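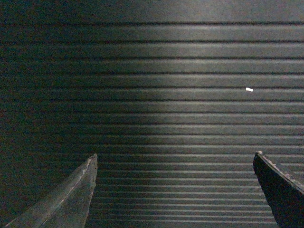
Wolcombe Community Choir: News and Press

Wolcombe choir swaps the church hall for the old Zultine ballroom this December

Hello from all of us at Wolcombe Community Choir! We've got a new home for our winter concert and I've been itching to tell people, so please forgive the length of this one.

After 10 years of singing in the church hall on Mill Lane, we're moving up the hill to the Zultine, the ballroom most people in town know from wedding receptions and the odd tea dance. The concert is on a Saturday in December, doors at 7 o'clock, and we'd love a full house.

I'm Araceli Varela and I've looked after the music side of the choir for a good while now. When I took over we were mostly doing show tunes and carols (we still do carols, don't panic). This year's programme is a bit more of a stretch. The first half is built around songs from the Baltic countries, which came about after one of our altos, Mrs Ozoliņš, brought in a songbook from her family and sang us a lullaby over the tea break. Half the room asked to learn it on the spot. We've been wrestling with Latvian vowels ever since and I think we're getting there. The basses are, anyway. The tenors would like another month.

After the interval it's more familiar ground, with winter songs and folk tunes, plus some carols for everyone to join in with. Words will be printed in the programme, so there's no excuse for humming.

We'll have 28 singers on the night, our biggest line-up so far, and Darius Bite will be at the piano. Darius joined us in spring and has been wonderfully patient about my habit of changing tempos at the last minute. I asked him for a proper quote for this release and he sent me the following:

"The Zultine has a lovely warm sound, even when you're only testing a few chords with your coat on. The choir noticed it straight away. They stopped pushing and started listening to each other, and the quiet pieces are all the better for it. I can't wait to hear them with people in the seats."

The ballroom has step-free access from the car park side and an accessible toilet on the same floor, and there's a hearing loop too (please sit towards the front left if you use it). The church hall never managed any of that, and it's a big part of why we moved. A few of our regulars had quietly given up on the front steps and I've missed seeing them.

Tickets are £10, and under-16s come in free with an adult. You can buy them from the Wendico bakery on the High Street during shop hours, or on the door if there are any left. Wendico are doing the mince pies as well, and have been very generous about it. Tea, coffee and mulled apple juice will be on sale in the interval. Bring some change if you can, as the card reader gets moody in that building.

The concert runs for 2 hours including the interval, so you'll be out in good time for the last bus down the hill. Parking is free after six but it does fill up, and the lane behind the ballroom needs to stay clear for the neighbours.

And if all this makes you fancy singing yourself, come along in January! We don't hold auditions and you don't need to read music. Your first two rehearsals are free while you see whether you like us.

Notes for editors

Wolcombe Community Choir is open to all adults and rehearses weekly in term time. Araceli Varela and Darius Bite are both happy to be interviewed, and local reporters are welcome at the final rehearsal on the afternoon of the concert, from 3 o'clock. Please ask for Araceli when you arrive, or leave a message for her at Wendico beforehand.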